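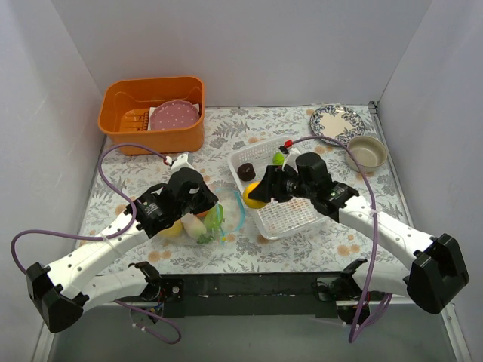 Moving the dishes to Bellstead

December 15, 2025

I sold the house in April and moved to an apartment in Bellstead. The kitchen has one upper cabinet and two drawers, so most of what I owned in the way of dishes had to go.

My grandmother's set was the hard part. It had been in my mother's basement since before I was married, packed in newspaper. I kept the dinner plates and gave the soup bowls to my sister. The gravy boat had a crack down the handle and I threw it out, which I still think about.

The movers quoted me 1710 dollars and that did not include packing. I packed the kitchen myself over two evenings. Plates go in on edge, never flat. I used dish towels between them and ran out of towels before I ran out of plates, so the last box got T-shirts. One saucer broke. I had bought 40 small boxes and used all but a few.

What I didn't plan for was the water. It's very hard in this building and everything dries with a white film. I've been adding vinegar to the rinse and it helps some. The hardware store on Natar Street sells a faucet filter for 70 dollars and I may get one after the holidays.

Still to do: shelf liner, a hook for the oven mitts, and finding out who to call about the drip under the sink.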